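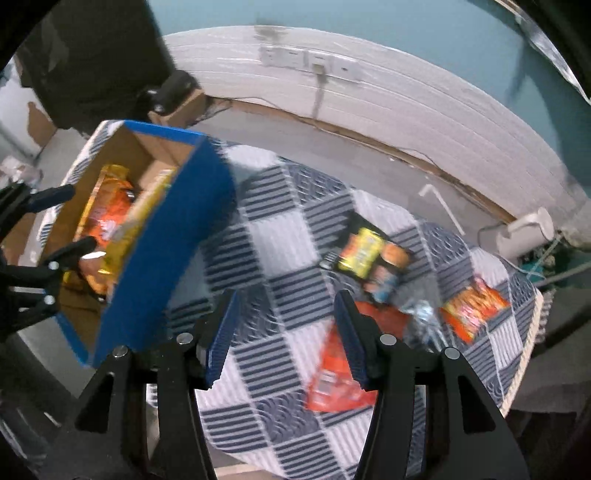 Snack packages, cardboard box and checkerboard mat

Savis Wirkstead Planner for Historical Novelists
Item 713
Binder, printed pages and tab set

In stock
Sold by Escobar Writing Supply

Overview

The Wirkstead is a ring binder planner for people writing a novel set in the past. It holds your timeline, your research notes, your character records and your chapter outline in one place, on paper. It is made by Savis and comes with 500 printed pages, which is enough for one long novel or two shorter ones.

The pages are not tied to any period. Writers use the same set for ancient, medieval and twentieth-century stories. Date columns are left blank so you can use whatever calendar suits your book, including regnal years or local festival dates.

This is the second version. The first had a sewn spine, and many customers wanted to move pages around, so Savis changed to rings. The page layouts are the same apart from the source sheets, which now have a wider margin.

What comes with it

One four-ring binder, gray cloth over board
500 printed pages, punched
12 blank tabs and a sheet of labels
One fold-out timeline
One pocket for maps, receipts and loose clippings
A printed guide of 58 pages

Pens are not included.

The sections

Timeline. The fold-out sheet has two rows. The top row is for public events, such as a siege, an election or a bad harvest. The bottom row is for what happens to your characters. Each column can be a day, a season or a year. If your story covers several generations, tape a second fold-out to the right edge. The sheets line up.

Source sheets. One sheet per book, article, letter or museum visit. There are lines for the full title, the shelf mark or web address, the pages you used and the chapter where you used them. At the bottom is a box marked "Not sure." Use it for anything you want to check before the book goes to an editor.

Daily life. These sheets cover food, clothing, light, heat, travel, money, worship, medicine and work. Each has a column for what a rich household would have and one for what a poor household would have. There is also a line for smell and sound, which many of our customers say they fill in first.

People. Invented people and people from the record have separate sheets. The sheet for people from the record asks where you have changed something, such as an age or a meeting that did not take place. It makes the author's note at the back of the book much easier to write.

Language. A running list of words you have decided to use and words you have decided to avoid, with a column for the earliest date you found. There are also two pages for oaths, greetings and forms of address.

Plot threads. A grid with chapters down the side and threads across the top. If your book combines a murder with a love story, you can see at once when one of them has been missing for six chapters.

Drafting log. Date, start time, end time, words. The weekly target line is printed with no number. The guide uses 2000 words a week for its worked sample, but nothing on the pages depends on it.

Paper

The paper is off-white and takes pencil, ballpoint and most gel pens. Fountain pens are fine with a fine or medium nib. Markers will show through. The fold-out timeline is printed on heavier stock, and we recommend pencil for it, as most people change their dates at least once.

Ruling is light gray. The plot grid is printed in a slightly darker gray than the rest.

Specifications

Maker: Savis
Page size: US letter
Pages: 500
Printing: both sides, except the timeline
Rings: four, D-shaped
Cover: gray cloth
Guide: 58 pages, stapled

The rings are spaced for Wirkstead refills only. Standard three-hole paper will not fit without a new set of holes. If you want to add your own paper, Savis sells a matching punch separately.

Refills

Every section can be bought on its own. Source sheets and daily life sheets run out first for most writers. If you are planning a series, order extra people sheets with the binder so that you can carry the cast over.

Refills for the sewn version are no longer made. The current sheets can be trimmed and pasted in.

Wirkstead or Sasia?

We also stock the Sasia, a smaller planner from the same maker. It has a soft cover and fits in a coat pocket. The Sasia has the source sheets and the drafting log, and leaves out the timeline, the plot grid and the daily life pages. It works well for library visits and research trips. Sasia sheets are too small for the Wirkstead rings, but they fit in the map pocket.

For short stories, the Sasia is probably enough. For a novel with more than one point of view, get the Wirkstead.

Questions we get

Can I photocopy the pages?
Yes, for your own work. Teachers who want copies for a class should write to us for the classroom set.

Is there a digital version?
No. Savis has no plans for one that we know of.

Does the guide teach me how to write a novel?
No. It explains how to fill in the pages and has one worked sample, a mystery set in a Greek harbor town.

Will it work for fantasy?
Some customers use it that way. The source sheets will be less useful.

Shipping and returns

Orders placed before noon ship the same day. Orders placed over the weekend ship on Monday. Unused planners can be returned with all pages and tabs. Opened refill packs can't be returned unless they are misprinted, in which case we replace the whole pack.

Related items

Savis four-hole punch
Wirkstead extra timeline, pack of two
Wirkstead source sheet refill
Sasia pocket planner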